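Putting away the winter bedding

I put off the winter bedding every year until it gets warm enough that I'm kicking things onto the floor at night. This year I got to it in April. I had a free morning, the closet shelf was already half cleared from a different job, and I wanted the big blankets out of the bedroom before the windows started staying open.

We have more blankets than we need. Some came from my mother's house, some were gifts, and a few I bought in a cold apartment on Jemport Street where the radiator worked when it felt like it. I got rid of 3 of them last fall and I don't miss them. What's left has to fit on one shelf, 18 inches deep, which sounds like plenty until you try to put a plush blanket on it.

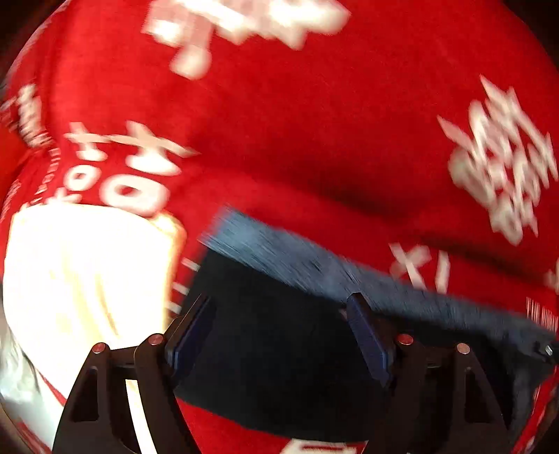 Plush is the hardest thing I fold. It doesn't hold a crease, it slides off itself, and when you press the air out it comes right back. With cotton you can line up the corners and you're done. With the red one I gave up on corners and used the printing as a guide. It has white Chinese characters on it, some big and some very small, and if I keep the big ones facing up I can at least tell which side I'm on. After that I fold in thirds the long way, then roll from one end with my knee on it. The roll comes out fatter on one side every time. I've stopped fixing that.

I also tried the vacuum bags again. I had a pack of Briminov bags left from the move, the kind with the valve on the front. They got the pile down flat, and by the next morning one of them had puffed halfway up. I taped the valve and it puffed up again. The other one held, so it got the wool blanket, and I put the bad one in the trash. I'm not buying more. The space they save isn't worth checking on them every couple of weeks.

So now I mostly tie things. A tied roll goes on the shelf standing up, and you can pull one out without the whole row coming down. I used to use string, but string cuts into plush and leaves a dent that's still there in the fall. Something wide and soft is better. Old bathrobe belts work. So do strips cut from a worn-out T-shirt. I keep these in a shoebox from Yüksel on the same shelf, and I throw out any that have gotten too stretched to hold a knot.

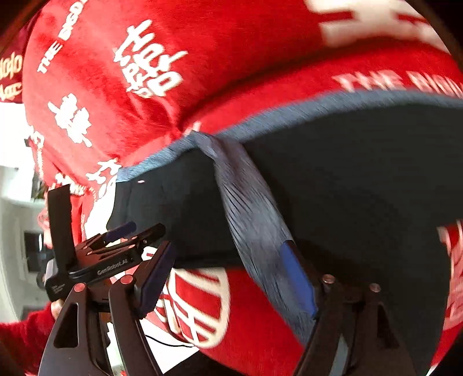
Marnie wrote in after my last post on closets to say that she never ties anything that has a bound edge, after one of hers pulled loose from being knotted tight all summer. She folds hers flat and lays them inside a pillowcase, with the open end tucked under. I think she's right about the knot. I tie mine looser now, just enough that the roll stays shut when I pick it up by the middle. The pillowcase idea I tried on the guest room blanket and it's fine, but it takes up more shelf than a roll does, and I lose track of what's inside.

Everything got washed first except the wool. Cold water, no softener, low heat for 10 minutes and then over the shower rod until the next day. If a blanket goes away even a little damp you'll know it in October. I learned that with a gray Alteda throw that I had to wash 2 more times before the smell came out.

The shelf is full now, with a gap at the left end where the spare pillows used to be. The pillows are on top of the wardrobe, and I still need to find covers for them.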